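Sekmont Hand-Held Gripper Pair - Starter Kit and Budget Notes

In stock as of November 14, 2019. Ships from the Virent warehouse. Please read the whole page before ordering a second pair, I mean it kindly!

I get the same email a few times a week: "We want to start collecting pickup work, what do we need to buy and what is it going to cost us?" So I've turned this page into my long answer. The kit price is easy. The rest of the budget is where people get caught.

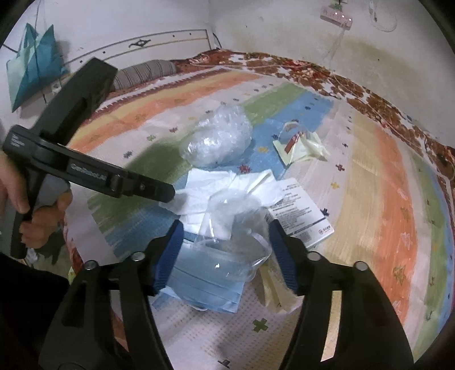
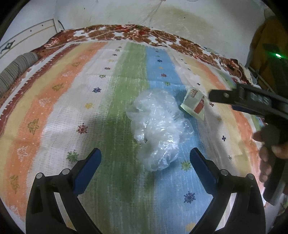

A clear plastic bag and paper bits on a striped mat, a gripper in hand.

The Sekmont kit is $814 for the pair. You get a left and a right gripper, one set of pads already fitted, 3 spare sets in a zip pouch, a small screwdriver and the charging lead. The pads and screws are the same on both sides, so you don't have to keep a "left" bag and a "right" bag of spares (I did that with our older model for a whole year and hated it).

Pads are the thing you will go through. If your people are mostly picking up soft trash and packaging, a set lasts a good long while. If they're grabbing cardboard edges all day, expect to swap sooner. A replacement set is $14 and I'd put six sets in your first order just so you never have to stop and wait on the mail. They come off with the little screwdriver, and you can do the job at a kitchen table with a cup of coffee going.

Now the part of the budget people forget - the stuff you pick up. It sounds silly to have a line for wrappers and tissues, but clear plastic bags are the item I get asked about most, and you want a good mix of them. Thin ones, stiff ones, big ones you can ball up. Folded paper, flat boxes, used-up packaging of any kind. Save your own for a month before the kit arrives! Most of our buyers spend next to nothing here, and the ones who order "sample trash" from a supplier are always a bit embarrassed when I ask what they paid.

You'll also want more than one surface. Plain white tables are fine for day one, then get some patterned fabric, something with stripes or little prints, and throw it over whatever you've got. A machine that has only ever met a blank table tends to get confused in a real home, and real homes have busy bedspreads. Two or three old sheets from a thrift store will do it.

Should you get one pair or two? Start with one. I'd love to sell you two, but one pair used every day for a month will teach you more about your own setup than two pairs sitting on chargers. The exception is if you have two people working in different buildings, then sure, go ahead and order both together and I'll combine the shipping.

People also ask how this stacks up against the Flarkar set. The Flarkar is lighter and I like its case a lot. It's also sold as single units, so check that you're comparing a pair to a pair. If you already own Flarkars and they're working, keep them and spend the money on pads and people's time.

The Begović wall rack is a nice extra if you're short on shelf space. It holds both grippers and keeps the leads off the floor. It is not in the kit, and it's a separate box, so it may show up on a different day. We ran out of racks in October and there's a fresh batch in now.

For planning, here's how I'd split a small first budget:

Gripper pair: $814
Extra pads, six sets: $84
Storage cards, spare leads, tape, bins: $300
Old sheets and odds and ends: whatever's in your pocket

Then there's labor, and that will be bigger than everything in that list. Pay for short sessions with breaks. Arms get tired holding these up, and tired arms make sloppy pickups that somebody has to sort through later.

Returns: unopened kits can come back within 14 days. Opened kits can come back too, minus a pad set. Used pads can't be returned, please don't mail them to me.

Shipping is flat rate on one kit and free on two or more. School and lab purchase orders are fine - put the PO number in the notes box at checkout and I'll send the invoice with the tracking number.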